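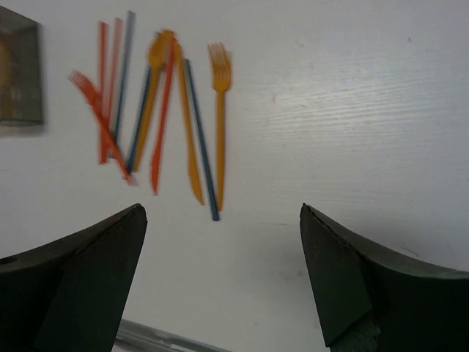 Jacobus Rampersad wrote in to ask why famous people never sound like themselves when they say sorry, and whether somebody else is doing the typing.

Search this site Type a word and press enter

4 min read

Very often, somebody else is. That person is called a publicist, and the job is older than your grandparents' television.

A publicist helps a famous person talk to the public. Some of the work is cheerful. When a singer has a new album, the publicist calls radio shows and magazines until they agree to talk about it, or until they stop picking up the phone. When an actor has a movie coming out, the publicist plans the interviews, checks the times, and reminds the actor of the name of the movie.

The rest of the work happens when things go wrong.

Let's make up a pop star and call her Mundik. One Tuesday, Mundik tells a reporter that she hates dogs. What she said in full was that she hates dogs being left in hot cars, but the end of the sentence got lost on the way to the headline. By dinnertime, people who had never heard of Mundik are very angry with her. Dog owners post pictures of their dogs looking hurt. The dogs look the way they always look.

Now her publicist has to choose. There are 2 usual roads. One is to say nothing and hope that by the weekend a different star has done something sillier. The other is to put out a statement.

A statement is a short piece of writing sent to news people. It has to be clear, it has to be polite, and it is often read by a lawyer before anyone else gets to see it. By the time 5 people have fixed it, most of the personality has been fixed too. This is how "I love dogs, I have four of them, one is on my foot" turns into "I have always had great respect for animals."
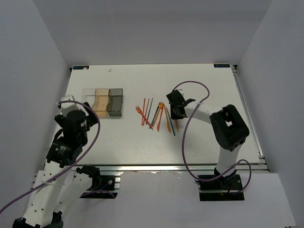 Does a statement have to be true?

It should be. A publicist who gets caught telling fibs will find that reporters don't believe the next thing they say, even when it's only the date of a concert. What a statement can do is leave things out. It may tell you that Mundik is "taking some time for herself" and never mention that her tour sold 2 tickets in one town.

"No comment" is a kind of statement as well, just a very small one. It means the person has decided not to answer. Plenty of readers take it to mean "guilty." It might also mean "asleep," or "my lawyer is standing right here."

Anežka Šťastný asked if stars ever write their own. They do, sometimes late at night, and you can generally tell from the capital letters. Their publicists can tell too, usually from the number of missed calls when they wake up.

If you want to try the job, pick something small you did this week, like finishing the cereal. Write a statement about it for your family. Keep it short, and keep it true. Then read it out at breakfast and take a few questions from the press.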